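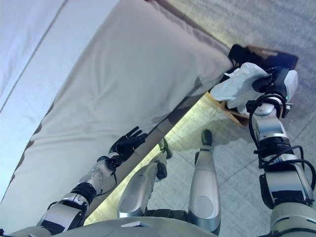

## Getting faint marks out of a pale bedspread

I put up with mine for most of November before I did anything, so no judgement if yours has been like it for ages! Pale covers show everything (tea, hand cream, the dog) and a hot wash can set a stain for good, so start gently.

You'll need:

- a mild liquid detergent, nothing with bleach in it
- 2 clean white cloths
- a bowl of cool water
- an old towel

1. Check the care label. If it says dry clean only, stop there and take it in. I use the place on Sernside, they're lovely.
2. Slide the towel under the marked bit so nothing soaks through to the mattress.
3. Stir 5 drops of detergent into the bowl and dab with a damp cloth, working from the outside of the mark inwards. Don't scrub, it fluffs up the fabric.
4. Leave it for 30 minutes and go and have a cuppa.
5. Dab again with plain water on the second cloth, then blot.
6. Wash the whole cover at 30 degrees and dry it flat if you've got the room – mine goes over two airers in the spare room.

Look at it in daylight before you iron it. If there's still a shadow, go back to step 3. My oldest mark took three goes, and the cream one from Laveck needed four.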